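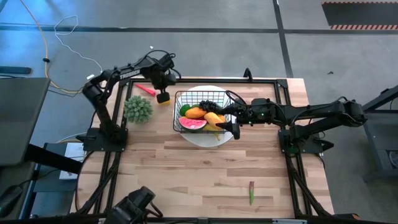
Two robot arms at a wooden worktable

About Warkulgate

Hello, and thank you for clicking on the page most people skip. We're Warkulgate, a software company in Skustport, and we make and look after an inventory program called Rangel. It's used by wholesalers and supply houses, the kind of businesses that sell pipe fittings or restaurant chairs or pool chemicals to other businesses, and that have a warehouse behind the counter with more in it than anybody can keep in their head. If that sounds like you, pull up a chair. If it doesn't, you're welcome to stay anyway.

How we got started

Warkulgate opened in 2000, in two rooms over a tile showroom, and in those days we didn't have a product at all. We fixed other people's. A company would buy an inventory package, struggle with it for a year or so, and then call us to find out why the computer said there were forty boxes of something on a shelf that had been bare since spring. We'd drive over, sit with whoever did the receiving, and work backward through the paperwork until we found the place where the count had gone wrong. It was very often the same place. Somebody had received a case as a single unit, or a single unit as a case, and the program had let them do it without so much as a raised eyebrow.

After a few years of this we had a long list of things we wished those programs would do, and one of our early customers, a plumbing supply firm called Bollis, asked why we didn't just write one ourselves. We laughed, and then we thought about it over a winter, and then we did it. The first version of Rangel ran on one computer at the Bollis counter and could do exactly two jobs: receive goods and tell you where they were. It printed labels as well, but crookedly. The label problem took us until the following summer to sort out and we still get teased for it.

Bollis is still with us, by the way. They have moved buildings and added a second branch, and the counter where that first computer sat is now (we're told) in someone's garage, being used as a potting bench.

What Rangel does

At its simplest, Rangel keeps track of what you have, where you put it, what you paid for it and who has already been promised some. Orders come in by phone, at the counter or through your website, and they all land in one list. The warehouse sees what to pick and in which order. The office sees what to bill. The buyer sees what's running low and which supplier was cheapest the last time, with freight included, which matters a good deal if you're buying anything heavy.

We put a lot of care into units of measure, for reasons you can probably guess from the story above. In Rangel an item can be bought by the pallet, stored by the case, sold by the piece and returned by the foot, and the program will do the arithmetic and ask you a polite question if something looks strange. It will also let you say "yes, I mean it," and go on with your day. We have all used software that argues, and it's tiring.

There's a handheld screen for the warehouse, with big buttons that work with gloves on. There's a counter screen you can run entirely from the keyboard, which the longtime counter staff love and newer hires tend to come around to by their second month. And there's a reports section, which started out small and has grown every year because customers keep asking for "just one more." We have stopped pretending that the next one will be the last.

What Rangel doesn't do

We think it's fair to put this on the page too. Rangel isn't an accounting system. It will hand your invoices and bills over to the accounting software you already have, and it does this every night or every hour, whichever you prefer, but it won't do your payroll or your taxes. It isn't made for grocery or for anything that has to be tracked by temperature. And if you run a single small shop with a few shelves of stock, it's probably more than you need, and we'll tell you so on the phone. We've talked quite a few nice people out of buying it over the years, and a couple of them came back later, when they'd grown.

Moving over from your old system

This is the part people worry about, and we don't blame them one bit. Your item list has probably been built up over a long time by a lot of different hands, and it will have duplicates, and items nobody has sold in ages, and at least one entry that says DO NOT USE and has been used every week. We have seen all of it. Please don't tidy up before you call us! It's much easier for us to see the list as it really is.

We begin with a copy of your data and a visit. One of our setup people spends a day or two in your building, watching how goods come in and go out, and asking questions that may seem a little basic. Then we go away, clean up the list, and send it back with our questions marked. You answer those at your own pace. For a company with 2000 items this usually goes quickly, and for a company with many times that it takes patience and a good supply of coffee, but the steps are the same.

Next comes a practice copy, with your own items and your own customers in it, where your staff can make all the mistakes they like. We encourage mistakes. Receive the wrong thing, ship it to the wrong town, cancel it halfway. When everyone feels reasonably comfortable we choose a changeover date together, and we like that to be a Wednesday if your business allows it. Mondays are too busy in most warehouses, and nobody wants to spend a weekend wondering whether an order went through. Someone from our side will be in your building on the day itself and on the morning after.

We avoid changeovers in December. Please don't ask us to bend on that one, however quiet you expect your December to be. We bent once.

The people here

There are 27 of us now, most of us in Skustport, and a handful who work from home in other parts of the country. We outgrew the rooms over the tile showroom a long time ago (the stairs were murder anyway) and these days we have the ground floor of an old seed warehouse near the rail yard, with tall windows and a heating system that has its own ideas. Visitors park in back, by the loading dock. The front door sticks, so give it a good push.

A good many of us came to software from somewhere else. We have people on the support desk who worked parts counters, and people writing code who used to drive deliveries or do the books for a lumber yard. We didn't exactly plan it that way, but we've come to rely on it. When you call and say that the truck is at the dock and the packing slip doesn't match the order, it helps to be talking to someone who has stood on a dock with a packing slip that didn't match.

Everybody who joins us, whatever the job, spends their first two weeks on the support desk listening in. After that they go and spend a few days at a customer's warehouse, picking orders and putting stock away. They come back with sore feet and a list of complaints about our screens, and a fair number of the improvements in Rangel began on one of those lists.

Getting help

Our support line is open from 6:30 in the morning, because that's when counters open, and a person picks up the phone. We don't use a menu of choices. You can write to us as well, and if you write in the evening you'll have an answer by the time your coffee's ready, or at least a note saying we're looking into it. Support is part of the yearly fee. There's no meter running while you talk, so please don't save up your questions until you have enough to make the call seem worthwhile. We would much prefer to hear about a small oddity on the day you notice it.

We also hold a customer get-together each fall in Skustport. The first one was nine people and a tray of sandwiches. Last time we had 200 through the door, and we had to borrow folding tables from the church across the street. There are talks, and some of them are even good, but most people come to compare notes with others in the same line of work. If you're thinking about Rangel and haven't decided, you're welcome to come and ask our customers what they think of us while we're safely out of earshot.

Who owns us

We get asked this more and more, and we understand why. Warkulgate belongs to the people who work here. There's no outside investor, and we have turned down several offers to be bought. We grow slowly, and we take on only as many new companies in a year as our setup people can properly look after, so there is sometimes a wait. There are 700 supply houses and branches running Rangel today, and we'd like every one of them to feel as though they're still dealing with the folks over the tile showroom.

Prices go up a little in most years and we write to you well ahead when they do. If you ever want to leave, we'll give you your data in a plain format that other programs can read, and we'll spend an hour on the phone with whoever is taking over. There's no charge for that.

Come and say hello

If you'd like to see Rangel, call or write and we'll set up a time. A first look takes an hour or so over a video call, and it goes best if you have your buyer and somebody from the warehouse in the room with you. Bring the oddest item you sell, the one that gave your last system fits. We enjoy those. And if you happen to be passing through Skustport, stop in for coffee any weekday after nine, when the early calls have died down.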